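Bundgate Household Room: progress report to the Flirura fund, March
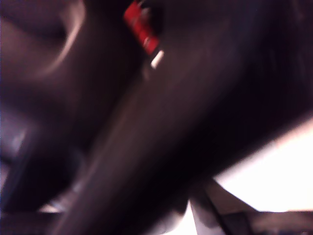

1. What we did in this period

The room at Bundgate is now open on Tuesday mornings and afternoons. Families come to us for bed linen, towels and kitchen things when they move into a first flat. In this period we packed 8 starter sets and all of them are collected. Each set has its own list, which the family signs at the door.

2. Sorting and storage

The sorting took more time than we planned in our application. Many donated sheets came without a size on them, so we had to measure them one by one. We have now a fixed place for single and for double sheets. The shelves from De Haan were delivered one week late, but they are complete.

3. Money

Your grant for this period was 1,000 euro. We have spent 900 euro, mostly for the shelves and for boxes with lids from Drilter. The rest we would like to keep for labels, if you agree with this.

4. Next period

We want to begin with the kitchen sets. Pans are still too few, and we ask for them in the next newsletter. We would also be glad to hear from you if the short form of this report is enough, or if you prefer the long table as last year.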